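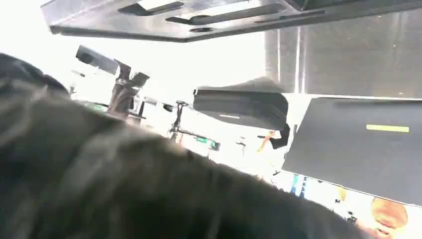

Film night at home: tips for a better picture, better sound and decent popcorn

Most living rooms can be made to work well for watching films without spending much. These tips are in the order we would do them, starting with the ones that cost nothing.

Darken the room

Daylight does more harm to a picture than a cheap screen does. If your curtains are thin, hang a second pair behind them on the same pole, or pin a dark blanket over the window for the evening. Watch out for light coming in at the top of the rail. A rolled towel laid along it will stop most of that.

Turn off any lamp that shows up as a reflection when the screen is black. A small lamp behind the television is fine and is easier on the eyes than a completely dark room.

Change the picture settings

Go into the menu and choose the mode called Cinema, Movie or Filmmaker. It will look yellow and dull for the first evening. Leave it alone and you will get used to it. Turn off motion smoothing, which every maker calls something different, and set sharpness low. If you watch a lot of black and white films, check that the colour temperature is on Warm, and lower the brightness until dark suits and night skies keep some detail.

Subtitles are often set too large. Medium is enough if you sit at a sensible distance.

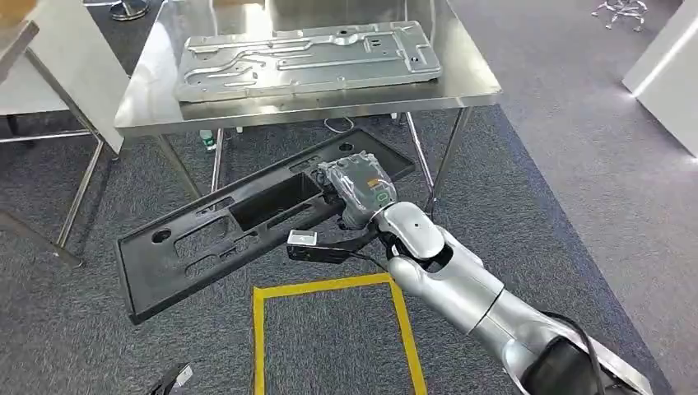 Make speech easier to hear

Mumbled dialogue is the complaint we get most. Try these before buying a soundbar:

- Pull the television forward so that it stands at the front edge of the cabinet. Many sets have speakers that point down or backwards.
- Look for a setting called Clear Voice, Dialogue or Night Mode.
- Put a rug down on a bare floor.
- Switch off the dishwasher and close the kitchen door.

If you do have a soundbar, don't push it inside a shelf. It needs open space at both ends.

Seating

The middle of the screen should be level with your eyes when you are sitting as you normally sit, slouching included. Televisions hung over a fireplace are nearly always too high. If yours can't be moved, a tilting bracket helps, and so does a chair that leans back. For people on the floor, use firm sofa cushions against the front of the settee. Beanbags rustle.

Popcorn on the hob

Use a heavy pan with a lid. Warm 2 tablespoons of sunflower oil over a medium heat with three kernels in it. When those pop, tip in 40 g of corn, put the lid on and shake now and then. Take it off the heat when the gaps between pops get longer. Salt it while hot. Fine salt sticks better than flakes.

That does one large bowl. For a crowd, make it in batches and keep it warm, uncovered, in a low oven. Don't butter it until you serve or it goes chewy.

Before you press play

Start the film 5 minutes early and pause it. Streaming apps like to update themselves on a Saturday night, and old discs sometimes need a wipe. Use a soft dry cloth and go from the centre straight out to the edge.

Check the running time too. Anything much over two hours wants an interval, and it is better to choose the place for it yourself.

Related tips
Cleaning a television screen without streaks
Storing DVDs in a damp house
Oven chips at 225 degrees: getting them crisp
Hiding cables behind a bookcase
Hanging blackout lining on an old curtain pole

Contact us | Copyright Graton Home Tips | Back to top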